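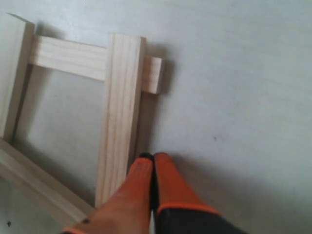 Getting a ground blind ready for the November deer season is a job I always start in early summer, when the weather's kind and there's time to put my mistakes right. Mine is a simple box at the bottom of the Jirnesdale wood, and the only bit that takes any skill is the window frame. Pale pine boards do nicely, with a crosspiece running behind the uprights and its end left poking out a little past the board, like on this one, which gives you somewhere to hang a bag or a pair of binoculars. Keep the grain running along the length of each piece and you'll get far fewer splits when the screws go in.

Pick your spot before you cut anything. I sat in three different places last year with a flask and a notebook before I settled on mine, and the one I liked best on the map was hopeless because the wind came straight down the valley behind me. You want the breeze in your face, a solid bank behind wherever you'll be shooting, and written permission from whoever owns the land.

Next, the window height. Sit on the stool you'll really be using (I've got a battered old Leinonen folding thing) and get somebody to mark the wall level with your chin. The bottom of the opening goes 2 inches below that mark. Mine is 30 inches wide, and I wouldn't go bigger – every extra inch shows the deer more of you fidgeting. 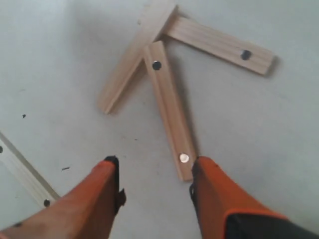 Once the window's in, paint the inside walls black. Matt, not gloss! I used Pivholm shed paint and one tin did the lot with some left over for the door. Leave the flap open for a good few weeks so the smell goes off, and wear dark gloves and a dark top when you sit in there, or all that painting was for nothing.

Outside, tie on whatever grows nearby. I use bracken and a bit of hazel and top it up as it dies back. Clear the floor right down to bare soil and put an old bit of carpet over it, as dry leaves under your boots are terribly loud.

Last job is the path. Rake a quiet way in for the final 20 yards and snip anything that catches your sleeve. Then go away and leave it alone until the season, so the deer can get used to it.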